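Courses > Studio Skills > Drawing Fundamentals > Unit 2: The Ground Plane

Unit 2 handout: Using a gridded tabletop
Prepared by Cecilia Sarpong. Revised in August.

In Unit 1 you drew single objects on plain paper with no reference lines. For this unit all setups go on a gridded surface. The grid gives you a set of parallel lines to check your perspective against, and it shows quickly when an object is floating or tilted.

Terms
Ground plane: the flat surface the objects stand on.
Eye level: the height of your eyes, drawn as a horizontal line. With most tabletop setups it falls above the top of your paper.
Contact line: the edge where an object meets the ground plane.
Convergence: the way parallel lines draw closer together as they go back.

Start with the back edge of the table. Draw it lightly across the whole sheet and decide how much paper goes to the wall and how much to the table. Then put in the grid lines, nearest ones first. Cells should get shallower toward the back. If your back row is as deep as your front row, stop and redraw before adding any objects. 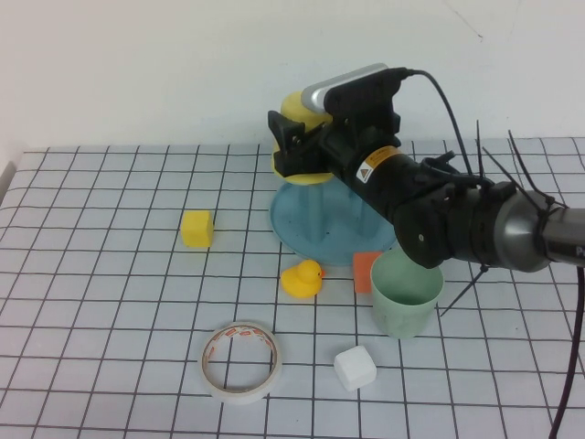 Fig. 1. White tabletop with a grid of thin dark lines, plain off-white wall behind.

Keep the grid lines lighter than the outlines of the objects. A 2H pencil is fine for the grid. For a cup or anything else with a round base, find the cells the base covers, mark the points where it crosses the lines, and fit the ellipse through those points. Draw the full ellipse, including the far side you can't see.

Leave the wall for last. It needs very little tone. Small scuffs can be left out unless you need one as a measuring point.

Exercise
Make 5 line drawings of the same setup, 50 minutes in total. Change your seat after each one. Use no shading. Write your eye level on the back of each sheet.

Bring all of them to the review, including the ones that went wrong. Fadime Tatlı will take the first group and Horácio Pacheco the second. The unit is worth 200 points.

Reading: Mahmoudi, chapter 2, on ellipses and round bases.

Shares: 5 | Comments: 2

Contact the studio office | Back to top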